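Search this site
Search for:

Print this page | E-mail this thread

Mafalda Barros
2020-04-23

Putting our equipment plan for the two-arm bench in one thread. A few people asked what we budgeted, what we got wrong, and what we would buy first if we started over. I do the purchasing at Gritwood, so this is the money side. Ask the others about the code.

The first draft of the budget was one line: "robot arms." It got sent back to me, and fairly. Arms are the part everyone pictures. They ended up being a little over half of what we spent.

What went on the second draft: arms, grippers, spare grippers, frame, table, power supplies, cables, a computer, a monitor, shipping, and a line for things we forgot. Keep that last line. We used all of it before November.

Arms first. We priced one large arm against 2 small ones. The job is handling kitchenware – bowls, cups, plates – and that can mean holding with one side and moving with the other. One arm with a clever fixture was cheaper on paper. Then we priced the fixtures, one for each shape of dish, and it stopped being cheaper.

Hélder Henriques argued for a longer reach. I argued for a smaller table. The smaller table won. Reach is expensive, and a long arm wants a heavier mount, which wants a heavier frame. Every one of those is its own purchase order.

Check payload with the gripper on. The number on the quote is often for a bare wrist. Subtract the gripper, its bracket and the cable, and what is left is what you can lift. We crossed one model off the list over this alone.

Grippers. We went with plain two-finger ones. Agbeko quoted us a softer hand with more fingers and it looked good in the demo. It also cost more than the arm it would go on, and the replacement parts had a long lead time. Maybe next year.

Buy spare fingers with the first order. Fingers hit tables. If you order them later you pay shipping again and the bench sits idle. I put in for 18 and was asked if that was a typo. It was not a typo.

Frame. Ours is black aluminum extrusion that we bolt together. You can buy a finished cell from Grevach and it will be nicer. You will also wait for it, and if you want a bracket moved you will wait again. With extrusion, you loosen a bolt and slide it.

Do order more corner brackets and T-nuts than the drawing says. They are the cheapest thing on the whole list and they held us up for longer than the arms did.

Table. I had a fancy steel top in the plan and took it out. A wooden top does the job for dishes and you can replace it without a meeting. The money went to power supplies.

Power. Ask each vendor for peak draw, in writing. Add both arms, the computer and the monitor. Then find out what else is on that circuit. Fernanda Fonseca did this for us before anything arrived, and we had an extra outlet put in while the room was still clear. The electrician was cheaper that way.

Cables. I budgeted 500 dollars for cables, ties and labels and thought I was padding it. I was not padding it. Cables on a moving arm get bent all day. Treat them as something you use up and put them in the yearly budget, not the startup one.

Also cables: measure the route, not the distance. A cable goes up the arm, over the joint, down the frame and across the floor. We returned a whole box that would have been fine in a straight line.

Floor space. The tabletop is the small number. Add the arms sticking out on both sides, the desk for whoever runs it, and room to walk around with a box in your hands. Tape it out on the floor before you sign anything. Tape is cheap and it moves.

Objects count as equipment too. Bowls, cups, trays. Get plain ones and patterned ones, shiny and dull. Our finance form has no code for "bowls," so they went in under test material. Pick a code early and use the same one every time.

Labor. We planned for the purchase and forgot the setup hours. Ilídio Barros put in a lot of evenings that were never in any column. If your people are assembling the thing, that is a cost. Write it down, even if it makes the total look worse.

Support contracts. Read what they cover. One quote from Rornonstead included phone help but not parts. Another had parts but you pay the freight both ways. We took no contract and set aside the same amount for repairs. So far that has been the right call for us, but we have someone in the building who can fix things. If you don't, take the contract.

Order I would buy in, if I did it again: power and floor space, then frame and table, then one arm, then the spares, then the second arm. We bought both arms at once to get the discount. One of them sat in its carton while we waited on brackets, with the warranty clock running.

Last thing. Ask when the warranty starts. Ship date, delivery date and first power-on are three different answers and we have been given all of them. We now ask for it on the quote – before the price talk, while they still want the order.

That is the plan as it stands. Next round is the replacement budget and I will post that when it is approved. The bench with a stack of bowls between the arms:
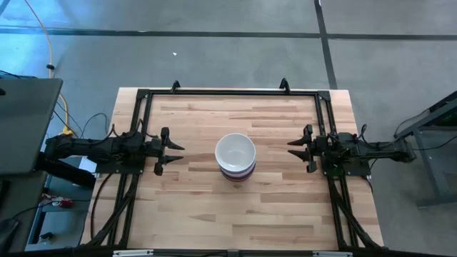 Aurora Moreira
We got caught by the warranty date too. Ours ran from the ship date and the crates were in customs for a good part of it. Did you get the vendor to change it after the fact, or only on new orders? Also, I would move the spares ahead of the first arm. Our first broken finger was in week one and we had nothing on the shelf.

This site uses cookies. By continuing to browse you accept our use of cookies.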